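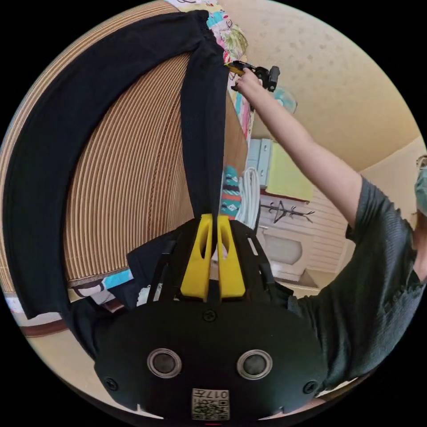
Fotografía: Trinidad Enriquez

Durante las últimas semanas he recibido varias consultas sobre el modo en que preparamos el presupuesto de equipamiento para el próximo ejercicio, y he considerado oportuno dejar por escrito los criterios que seguimos. Escribo a título personal, aunque la mayor parte de lo que expongo procede de mi trabajo en la oficina de planificación de Pritham, donde me corresponde revisar las solicitudes de compra antes de su envío a la dirección.

La partida principal de este año corresponde a las pinzas manuales con las que se registran tareas domésticas. El trabajo con ropa tendida ocupa un lugar destacado en el programa, y es también el que más condiciona la elección del equipo. Una prenda larga y oscura que cuelga en vertical, con una pernera por un lado y otra por el otro, exige dedos estrechos y una carcasa que no estorbe al acercarse. Los dedos amarillos con ranura alargada cumplen bien esa función, y su color se distingue con facilidad sobre un tejido negro. Puede parecer una cuestión menor, pero quien revisa después el material agradece ese contraste.

La solicitud inicial contemplaba la adquisición de 118 unidades. Tras la revisión de agosto, la cifra quedó en 77. La reducción no obedece a una rebaja general del gasto: al examinar los turnos se comprobó que una parte de las pinzas previstas iba a permanecer en el armario durante la mayor parte de la jornada. Preferimos destinar la diferencia a recambios y a la formación de las personas que trabajan en los domicilios.

Conviene detenerse en los recambios, que suelen quedar fuera de los presupuestos o figurar en ellos con una cantidad simbólica. Los dedos son la pieza que más se desgasta. Rozan con cremalleras, con botones, con el borde de los muebles, y una ranura deformada altera el agarre antes de que la persona que maneja la pinza lo advierta. Hemos previsto tres juegos de dedos por unidad para el ejercicio completo. También se incluyen tornillos de la carcasa, que se pierden con una regularidad sorprendente cada vez que se abre un equipo fuera del taller.

En cuanto a los proveedores, se solicitaron ofertas a Fetby y a Lundgren. La primera presentó el precio unitario más bajo, con un plazo de entrega que no se ajustaba a nuestro calendario y sin compromiso escrito sobre el suministro de piezas. Lundgren ofreció un importe superior, pero aceptó entregas escalonadas en tres fases y la reparación en el almacén de Priltville. A mi juicio, esta segunda propuesta resulta más conveniente, y así lo he hecho constar en el informe. La decisión definitiva corresponde a la dirección.

Un apartado que genera dudas es el etiquetado. Cada pinza debe llevar en el frente una etiqueta con código y número de tres cifras, al modo de la 017, y ese número ha de coincidir con el del inventario. Recomiendo que el coste de las etiquetas y de su reposición figure en una línea propia. Cuando se carga a material de oficina, termina por no controlarlo ningún departamento, y en el recuento de cierre aparecen equipos sin identificar que nadie desea asumir.

Respecto a los espacios, la experiencia aconseja no presupuestar salas acondicionadas para todas las tareas. Tender y recoger ropa se hace en rincones donde conviven un lavabo, unos cajones, un perchero de pared y telas de distinta procedencia, y es en ellos donde interesa trabajar. Lo que sí requiere dotación es el pequeño material que acompaña a la tarea: pinzas de sujeción, perchas, mascarillas para el personal, fundas para el transporte. Son importes modestos que, sumados, obligan a modificar la previsión si no se han incluido desde el principio.

Queda pendiente la cuestión de la amortización. El área económica propone repartir el coste en tres ejercicios; el equipo técnico considera que la carcasa durará más, pero que los dedos y los botones no deberían tratarse como inmovilizado. Me inclino por separar ambos conceptos, aun a costa de complicar la hoja de cálculo. En cuanto exista un acuerdo publicaré la plantilla que utilizamos, con las fórmulas revisadas y sin los importes de las ofertas.

Las observaciones pueden dirigirse a los comentarios de esta entrada. Agradeceré en particular las de quienes hayan negociado contratos de reparación con entregas por fases.

Trinidad Enriquez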